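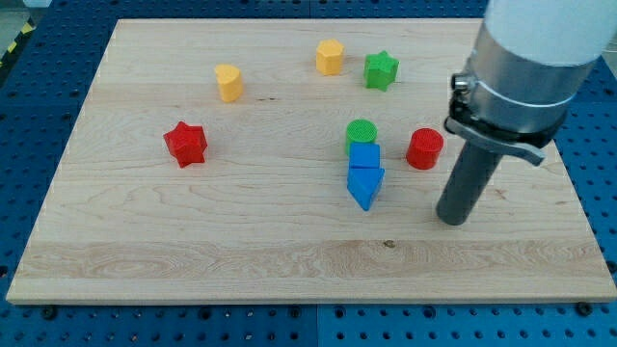 Figure 2. Tabletop pushing station with shape blocks on a wooden board.

3.2 Reset and reporting rules

Sites followed the Stuvby protocol for tabletop pushing. Before each trial, the operator checked the board for movement and recorded the starting layout. A trial ended after 60 seconds or when a block left the board. Operators did not touch the blocks during a trial. Of 178 trials at the Bakar site, 70 were repeated under a second operator. Stopped trials were reported as failures.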